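HOUSEHOLD ENERGY AND DAILY LIFE
Handout 3: Standby power and the small kitchen load
Instructor: Josefina Bravo
October 26, 2022

Read this before the section meeting. It covers what we skipped when we ran over on water heating.

1. Power and energy

Power is a rate. Energy is that rate multiplied by time. A 937-watt appliance running for one hour uses 937 watt-hours, or 0.937 kWh. Run it for 3 minutes and the figure drops to just under 47 watt-hours. Most mistakes on the first problem set came from mixing up the two units, so write them out at every step.

Kitchen appliances are a good place to practice. Many draw a lot of power for a short time and then sit plugged in for the rest of the day. 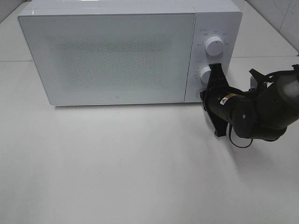 Standby load is what an appliance draws while it waits. A clock display, a keypad or a sensor that stays awake all need a small, steady supply. Take a load of 3 watts. Over 24 hours it comes to 72 watt-hours — more than the 3 minutes of full power worked out in section 1.

2. Reading a plug-in meter

Set the meter to zero before you start. Leave the appliance idle for 60 minutes and write down the watt-hours, then run it once and write down the new total. Subtract to get the energy for the run itself. Cheap meters are poor at very low loads, and a reading under one watt should be reported as "under one watt" and left there.

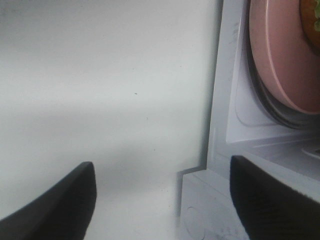
Rated power on a label may be input or output. For a microwave these differ, sometimes by a third or more, and the bill follows the input. Efe Chukwu's question from last week was about this: the meter reading was right, and the number in the table was the cooking output.

3. The Noltia household survey

The survey logged 9 households through November. Tapio Hakala's summary is in the reader. Look at the overnight columns first and note which homes never drop to a flat line. 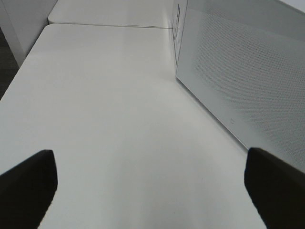

4. For next time

Problems 1 to 9, skipping 3. Show units.
Bring one idle reading from home, with the meter model.
Section leader for questions: Ragnheiður Arnardóttir.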